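Ticket: Box score does not reconcile with play-by-play, assists and turnovers
Product: Juditz Stats Desk
Reported by: Tonantzin Bermúdez, Lyons
Assigned to: Kobina Nutsugah
Opened: 2023-11-16
Status: Resolved, follow-up open

Problem as reported
Final box score for Lyons v. Budard shows the Lyons backup point guard with no assists and three turnovers. The scorer's sheet has him with three assists and no turnovers. Team points are correct in every quarter. Player points are correct. Rebounds are correct for both sides. The error is limited to assists and turnovers, and only for players who came off the bench in the second half.

Environment
Courtside laptop, wired to the scorer's table. Second laptop at the far end of the table for the shot chart. Both on the same game file. League feed on, push interval 30 seconds.

Steps tried by the reporter
Closed and reopened the game file. No change.
Ran Recalculate Totals from the Game menu. No change.
Deleted one assist and entered it again by hand. The assist went to the right player, then moved back to the wrong one at the next push.
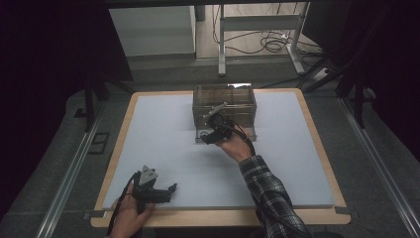
Chenxi Cao: We had the same thing in a Budard home game in March. Our sixth man got credit for a steal while he was on the bench with four fouls. Check whether a jersey number was changed after tipoff. In our file two players had swapped numbers at halftime because of blood on a shirt, and the operator edited the roster instead of logging a number change.

Kobina Nutsugah: Thanks. Tonantzin, please confirm whether the roster was edited during the game, and attach the event log from both laptops. The export is under Game, Tools, Event Log. Do not run Recalculate again until I have the files.

Tonantzin Bermúdez: Confirmed. The backup guard started the night as 15 and came out for the third quarter as 30. The operator opened the roster and typed over the number. Both logs attached.

Analysis
The courtside log is clean. Every event after halftime carries the player key, and the key for the guard never changes. The shot chart laptop did not pick up the roster edit. It held the old roster in memory and kept matching on jersey number, so any event that passed through it with number 30 went to the forward who had worn 30 in the last game on that file. Points and rebounds survived — they are written by the courtside machine only. Assists and turnovers are written by whichever machine closes the possession, and after halftime that was usually the shot chart.

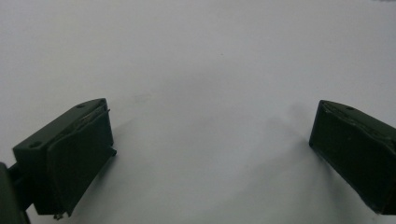 Recalculate Totals reads from the merged file, so it repeats the wrong match every time. The hand-entered assist moved back for the same reason: the push forces a merge, and the merge trusts the last machine to close the possession.

Fix applied
1. League feed paused.
2. Shot chart laptop taken off the game file.
3. Roster restored to the pregame version on the courtside laptop.
4. Number change logged as an event at the start of the third quarter.
5. Game file rebuilt from the courtside log.
6. Totals recalculated, then feed resumed.

Result
The guard now shows three assists and no turnovers. The forward's line matches the scorer's sheet. Plus/minus shifted for both players, as expected, and Tonantzin has checked it against the substitution list.

Kobina Nutsugah: Corrected box score has been sent to the league feed. Some sites that take the feed through Ceteo cache the final for a while, so the old line may still appear there.

Open item
Roster edits should be locked once the clock has started, with a prompt pointing to Number Change. Passed to Qianru Xiong for the next build. Until then, use Number Change from the Substitutions menu and restart the shot chart laptop at the next dead ball.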